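Line Item Nine

The capital request was due at noon and Shazia Ghumman had three columns filled in out of four.

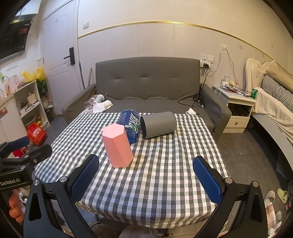
The first column was the unit price. Bolier had quoted for a pair of grippers with fingertip pads, calibration jig and carrying case, delivery in 15 working days. Roltetar had quoted lower, with the pads listed separately as consumables. She had moved the pads back into the Roltetar price so the two could be compared, and the difference had shrunk to the cost of a decent office chair.

The second column was service life. Bolier gave a figure in cycles. Roltetar gave a figure in months, "under normal household use," and did not define normal or household. She had written to ask. The reply thanked her for her interest in the product.

The third column was training. One operator could learn either tool in a morning.

The fourth column was headed Justification, and it was empty.

She opened the session log from the home trials and sorted it by task. Bottles, bins, cups, tablecloths. The operators had been told to work in lived-in rooms and they had done so. Each row had a start time, an end time and a code for the result. Code 3 meant the object had been dropped. She filtered for it and got 40 rows, most of them from the same pair of grippers, all of them after the pads had passed their replacement date.

There was no budget for replacement pads. There had been one, and in November of the previous year it had been folded into General Supplies, where it had been spent on toner.

She called Afridi in purchasing.

"I need to know what happens if I ask for pads only," she said.

"Pads only is an operating expense. It doesn't go on this form."

"Which form does it go on?"

"The operating form. That closed last week."

"And if I ask for new grippers, which come with pads?"

"Then it's capital. You're fine until noon."

She looked at the two totals. The pads would cost less than the freight on the grippers.

"Could I ask for grippers and not receive them?"

There was a pause, and the sound of a drawer. "You could ask for a spares kit," Afridi said. "If the kit is over the threshold, it's capital. Cendetti got a torque bench through like that."

"How far over?"

"A dollar."

She went back to the Bolier price list. The spares kit was part number 9 and held pads, pivot bolts, linkages and a tin of grease. One kit was well under the threshold. She multiplied until it wasn't. The result was enough pads to keep every operator going for two years, and enough grease for a small ferry.

In the Justification column she wrote: Forty drops recorded on worn pads. Existing grippers otherwise serviceable. Spares kits extend service life and defer replacement. She read it over and found that every sentence was true, so she left it alone. She deleted the Roltetar column, then restored it, as the form required two quotes.

The date field would not accept slashes. She typed 2018-10-06 and it turned green.

At six minutes to noon the form asked where the equipment would be stored. She looked across the office at the supply cupboard, which was full of toner. She typed "Supply cupboard" and pressed Submit.

The confirmation came with a reference number and an automatic note from Finance. Consumables purchased under this request, it said, would be charged to General Supplies.

She picked up the phone and dialled Afridi again.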